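Our visit to the Barasa open day
Group report by Elsie Tindall, with notes from Sang Âu and Yến Bùi
June 2, 2025

We had to pick one outside visit for the automation module, and our group went for the open day at Barasa, mainly because it was on the bus route and Yến had heard the simulation room was good. I'm writing this up for all of us, so if I say "I" a lot, that's why.

The morning started with a talk by Torben Baumgart, who runs the training side. He told us he does most of his testing on a computer first and only moves to a real arm once he's happy, which surprised me a bit (I'd been looking forward to lots of clanking). The software they use is called Kaven and it was up on a big screen the whole time we were there. You get the robot arm, a plain table and whatever object you want to give it, and you can look at it all from different places, including right down near the fingers. 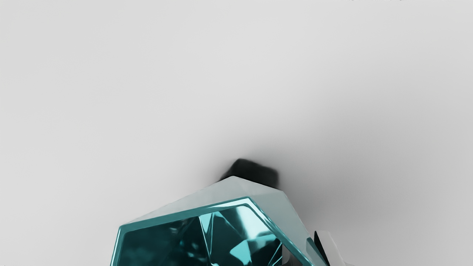 I'll admit I was lost for the first 10 minutes. Sang wasn't, he kept nodding and asking about lighting and shadows, and Torben was clearly delighted to have someone who cared! From what I understood, the view near the gripper is hard to work with as you only ever get bits of things, and the computer still has to make sense of them. Torben called it "looking at your dinner through a keyhole". When we tried sketching what we thought a gripper would see for our own project, all three of us drew far too much.

After the break we split into groups of 4, so we borrowed Thu Tôn from the year above to make up the numbers. Each group sat with a member of staff and talked through how a pick is planned — where the arm comes in from, how far the fingers open, how high to lift. I had always assumed you just told it "pick that up" and off it went. There is a lot more deciding than that, even for something small with a handle on it.

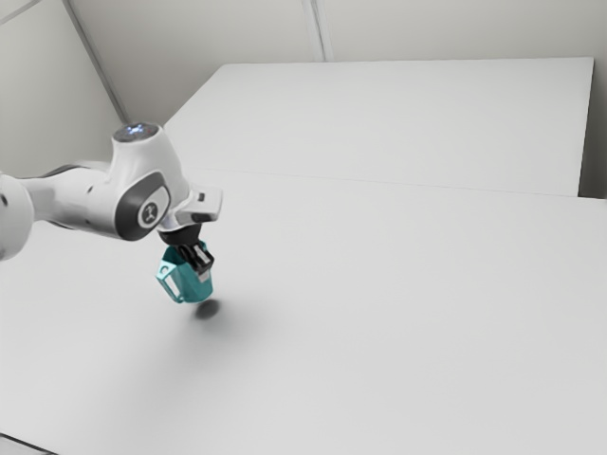
Thu asked the question I wish I'd thought of, about whether it matters where you take hold of a thing. Torben said yes, very much, and that a cup is a nice one to practise with as you can go for the rim, the side or the handle and each one gives you different problems. We argued about it on the bus home. I'm still for the handle, Yến is for the rim, and Sang says it depends what you want to do with it next, so he probably gets the marks.

The whole visit was 60 minutes longer than planned and we missed lunch. For our own build, which we're calling Gultimeck, we've agreed to do a simple simulated version before we buy any motors. Yến is setting that up and I'm doing the drawings. Torben said we can come back in November and show him how far we've got.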